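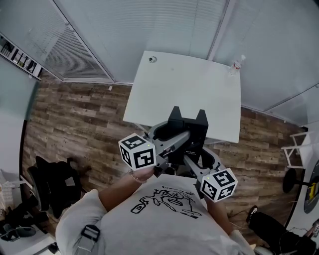 White table, water bottle, blinds down. Small meeting room, day one of me caring about it.

So we finally got the little glass room at the Kalladville office and I have been put in charge of making it nice. Me! A person who owns one lamp!

The table stays. It's square, it's white, it has a cable hole in the top up near one corner, and I'm weirdly fond of it. Inger Damgaard wants to swap it for a round one from Lauritsen that costs 340 dollars. Inger, no.

Floor is the brown wood-look planks with the gray streaks and I think they do a lot of the work in there. Warm enough that I can skip a rug. (There's a scrap of paper on it, I know, I'll get it.)

Blinds are the big question. Glass walls are great until you're on a call and people walk by waving at you – so for now they stay down. White horizontal ones, very office, fine. 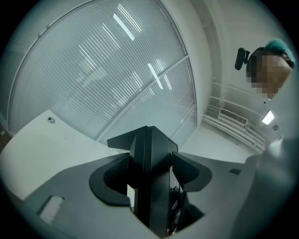
Lighting is next on my list. I priced a floor lamp from Tramier, 14 inches across at the base, and now I can't decide if it'd be cozy or just something to trip on.

Also want a plant. One that can live on whatever gets through the blinds and a splash of water every 8 days or so. Suggestions please, I've killed a cactus before.

Chairs are a whole other thread – my back hurts just thinking about it. More in December when the budget opens up again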